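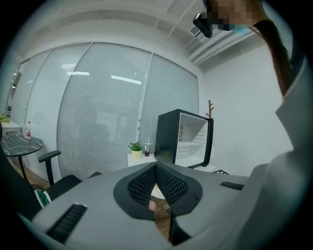
Figure 8.1 View from the gripper-mounted camera, with the two mesh-covered fingers in the foreground and the open fridge across the room.

Chapter 8
Pose Tracking and Time Alignment for Hand-held Grippers

A policy trained on hand-held demonstrations never sees the hand that made them. It sees a stream of gripper poses, a stream of finger widths and one or more video streams, and it assumes that all of them share a clock and a frame of reference. Most of the software in this chapter exists to make that assumption true.

We work throughout with the Gromham recordings, in which an operator uses two grippers in an ordinary office. A session holds 4000 frames from each camera. Poses are logged separately at 200 Hz, so the first job is to place every image on the pose timeline.
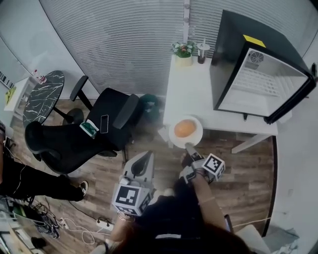
The head camera gives an outside view of both tools. Each gripper carries a cube printed with square markers, and a detector that finds the corners of one face can recover the full pose of the cube, given its size and the camera calibration. A single face seen nearly square-on is a poor case: small corner errors turn into large errors in tilt, and two different poses may fit the same four corners almost equally well. Section 8.2 deals with this by fitting all visible faces at once.

The wrist cameras have no such help. Their motion is estimated from the room itself, and blinds, glass and plain walls are hard going for a feature tracker. Repeated slats match one another too easily, and reflections move when they should stay still.

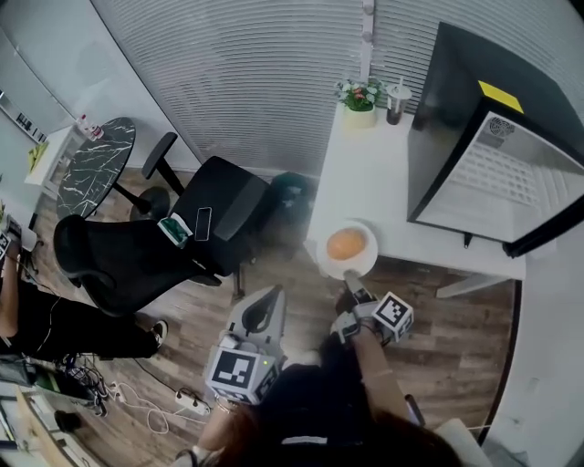

Section 8.3 joins the two estimates. The Rawashdeh filter, introduced in Chapter 5, is used here with one change - the offset between clocks is added to the state and solved for along with the poses. Section 8.4 covers gaps, where a marker is hidden or a gripper has been put down. In the worked session the cube detector fails for the first time at frame 1893, and we follow the filter through that gap step by step.

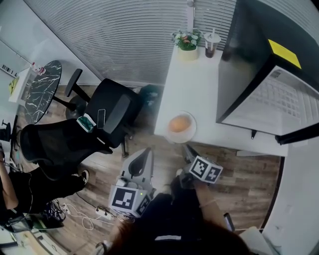 Figure 8.2 Head camera view with one gripper on the floor and the other held up. Both marker cubes are in view.

Readers should have the Zerano toolkit installed before starting Section 8.1. The exercises use its log reader and nothing else.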